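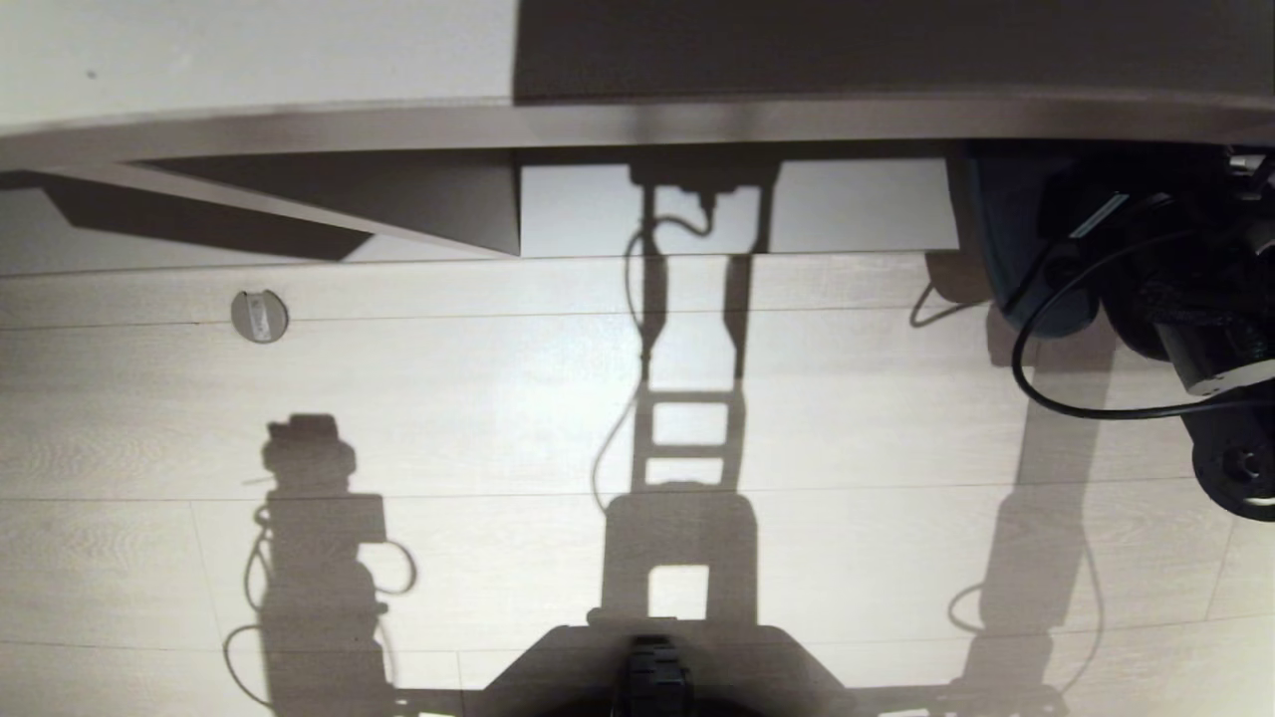 Issue 2, page 97

PROGRESS REPORT: THE PRULTEMTHORPE ROOM

For: Ragnarsson (grant office)
From: Sheyla Huaranga, Nedomeck
Date: Mon 18 August

Written between deliveries so please forgive the state of it. Ring me if anything doesn't add up.

Where we are

Floor is down. Wood-look laminate, the pale grayish-beige one you saw the sample of in February (the supplier spells it grayish on the label, so I've kept that for the order file). Planks running lengthways along the counter side, same as the plan. Strong light on it shows up the seams as thin lines, no more than that, and the grain is faint enough that it doesn't fight with the furniture. Very happy with it. The darker one would have been a mistake.

Light grey worktop is in too, with the rounded front lip. We asked for the rounded one after the trouble with square edges in the old room — small children, foreheads. Below it a plain white upright panel. Everything under there kept flat and plain on purpose so it can be wiped.

Round metal fitting in the floor, brushed silver, with the raised bit across the middle. It stays. Two people have now asked me whether it can come out and the answer is no. It sits slightly proud of the planks so furniture has to go round it, and it needs to be on the drawing, which at the moment it isn't. Pendedent have been told. I have asked for the revised drawing twice.

Money

Grant was 2,000 for the floor and the fitting out. All of the flooring bill is paid. Worktop bill paid less 100, which I am holding back until they've come and looked at the end join. They know about it and haven't argued. Nothing spent outside the headings you agreed. Receipts are in the blue folder and scanned copies will follow when the scanner stops eating things.

I'd like to move the 100, if it ends up not being owed, over to blinds. See below. I haven't done anything about this and won't without a yes from you in writing.

Light

This is the main thing we've learnt since the last report. The room is much brighter than it was. Pale floor, white panel, light worktop, it all bounces. When the light comes in low and straight you get very hard shadows right across the planks and up the front of the white panel, proper sharp-edged ones, and at the same moment part of the surface above the worktop edge can be bright and the next bit of it quite dark. Pretty, but not easy to work in. Anyone cutting or sewing at the counter will be working half in glare and half in their own shadow.

So: blinds. Plain ones, roller, nothing clever. I had left them off the first list to keep the cost down and I was wrong to. Would rather say so now than have you find it in the final report.

We also talked about a lamp under the worktop lip but I have gone off it. More wires, more dusting, and the panel underneath is light enough already.

What the groups have said

We let the sewing group and the Thursday lunch lot in for a look before the furniture goes back. Comments, in no order:

Floor feels warmer than the old tiles. Said by nearly everyone.

Is it slippery. Not in outdoor shoes, not that anyone has found. Socks, yes a bit. A sign will go up.

Worktop a good height standing, too high for sitting. Fair. We have the two low tables for sitting and they will come back in.

Can we have a colour somewhere. I've said wait until the chairs are in, they are quite loud enough.

One person wanted the old lino back. Noted.

What hasn't gone well

Delivery was late and then came in the wrong order, worktop before floor, so it all had to stand in the corridor and be walked round. Fire door had to be kept clear which meant moving it every evening. I should have pushed harder on the dates. Next time the delivery order goes in the contract and not in an email.

Skirting is not finished along the short wall. The piece was cut wrong and a new one is on its way. Until it's in I don't want a mop anywhere near that edge, water will get under the boards and then we're in real bother. Cleaners have been told, there is a note on the cupboard aswell.

The old shelving has not been collected. It is in the yard under a sheet. Nedomeck's van can take it but only when the van is back from its test.

Still to do

Skirting, short wall.
End join on worktop, to be looked at.
Revised drawing with floor fitting on it.
Felt pads on every chair and table leg before ANYTHING is dragged across that floor. I have bought the pads. They are in my desk.
Mats for inside the outer door. The grit comes in on shoes and it will scratch.
Blinds, if you agree.
Shelving out of the yard.
Key list, so we know who can get in of an evening.

Cleaning

Asked about in your last letter. Damp mop, wrung right out, no polish, no steam. The worktop takes ordinary washing-up liquid. The white panel will show every mark and we knew that when we picked it, a soft cloth does it. Cleaning time is covered from our own budget and isn't part of the claim.

Opening

No date fixed and I'd rather not fix one untill the skirting is in. The groups can manage in the upstairs room for now, it's cramped but the kettle is up there so there's been less moaning than I expected. Once furniture is back we want a soft start, sewing group first, then lunches, then open bookings.

What I need from you

Yes or no on moving the 100 to blinds.
Whether the final report wants the old form or the new one, I've been sent both.
Who to copy in while your usual contact is on leave.

Will send the drawing on as soon as Pendedent let me have it.

Sheyla Huaranga
Nedomeck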